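# Comia Celebrity News Text Set

Comia is a set of 2234 short entertainment stories about breakups, custody rows, comebacks and public apologies. Santeri Kokkonen put it together from the Cletlow gossip pages. Last updated 3/13/26.
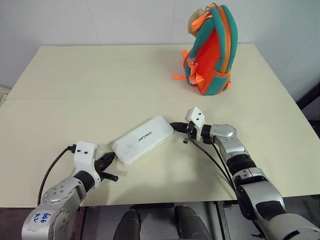

Each story has a headline, a body and one topic label. The labels are broad, so "fashion" covers a red carpet gown as well as a small teal backpack with orange straps like this one. Stories under 200 characters were dropped.

Reader comments are kept in a separate file. Usernames have been removed.

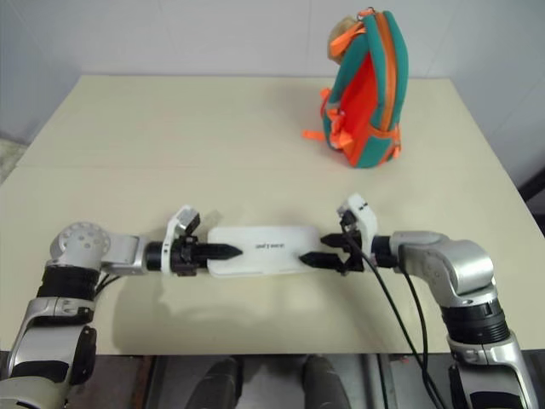
Vol. 21, No. 84

The volume and issue number come from the Kasar print edition and are stored in the `issue` field. Web-only stories leave it blank. Rumours are labelled as rumours only where the paper did so.

Contact: Santeri Kokkonen | © Comia | Back to top

**Comments**

**Ševčík:** The June stories have two headline columns. Which one should I use?

**skokkonen:** The second. The first is the print headline.

**marg_t:** Loaded fine for me, thanks.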